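Kiani Battery Compartments

README and data card
Maintained by Thongchai Prasertsri, Prararix
Last revised in June

What this is

Kiani is a set of 1,585 records covering the battery compartments of small household devices: what cells they take, how the cover comes off, how the cells sit, and what state the contacts were in when the device was opened. Each record is one compartment opened once. A device that was opened again later gets a second record with the same device number.

The set grew out of a repair log. The log had a free-text column called "batt" that held everything from "2xAA fine" to a paragraph about a stuck spring. Most of the work in this release went into splitting that column into fields.

Contents

records.csv: one row per opening
devices.csv: one row per device, with body shape and main color
images/: stills, named by record number
notes.txt: the old free-text column, unchanged

Fields in records.csv

record_id: whole number, never reused
device_id: matches devices.csv
cell_size: AA, AAA, C, D, 9V, coin or other
cell_count: number of cells the compartment is built for
cells_present: number of cells in it when recorded
layout: side_by_side, end_to_end, stacked or single
cover_type: slide, latch, screw, tethered or unknown
cover_state: on, partly_off, off or missing
wrapper_color: main color of the cell wrapper, plain words
label_text: lettering on the wrapper, copied as far as it can be read
contact_state: clean, dull, corroded or not_seen
surface: what the device is resting on or standing over

Devices fall into 15 groups by body shape. The largest groups are bar and slab. Sort by shape_group in devices.csv to see the rest.

How the fields are filled in

Cell size is entered from the wrapper or from the molding in the compartment. If neither could be read, the cell was measured.

The difference between "off" and "missing" matters. "Off" means the cover had been taken off and was kept with the device. "Missing" means it came to us without one. When a still is the only source, we enter "off" and leave it there.

Label text is copied in the letter case printed. Partial words get a trailing asterisk. If two cells have different labels, both go in, with a slash between them. If one cell is hidden and the other can be read, only the readable one is entered.

Contact state is "not_seen" whenever the cells cover the springs. It should not be read as clean.

Polarity is not a field. We tried it in the Istivitz draft and the entries were wrong too often, mainly from people confusing the flat end with the button end in photos.

Known problems

Two device numbers were assigned twice before the numbering was locked. Both have been fixed in devices.csv, but notes.txt still has the old numbers.

Wrapper color is uneven. Dark green and green are both used. A search on "green" will find both if you match part of the word.

AA cells in pairs are heavily over-represented. Anything trained or counted on this set will lean toward them.

The Zetach import left blank surface values in some of the older rows. Blank means not recorded.

Using the set

Files are UTF-8 with commas and a header row. Keep the image folder next to the tables, as the paths are relative. Please cite the set by name and release month. Corrections are welcome and should give the record number, the field, the present value and the proposed one.

Sample record

device: black, bar shape
cell_size: AA
cells_present: 2
layout: side_by_side
cover_state: off
wrapper_color: green
label_text: GeoKing
surface: gray wood-grain tabletop

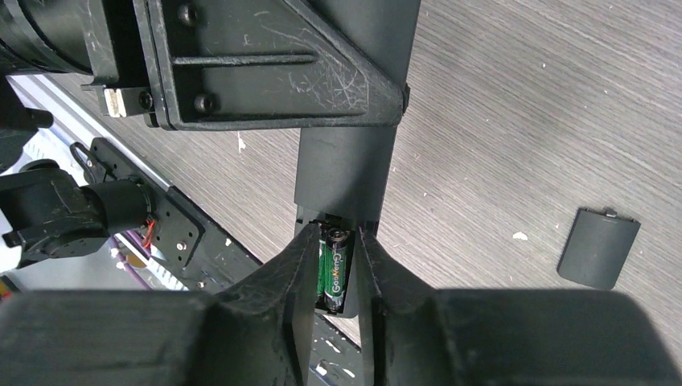 Photo: Prararix / Kiani image folder

The label text in the sample was read from the right-hand cell.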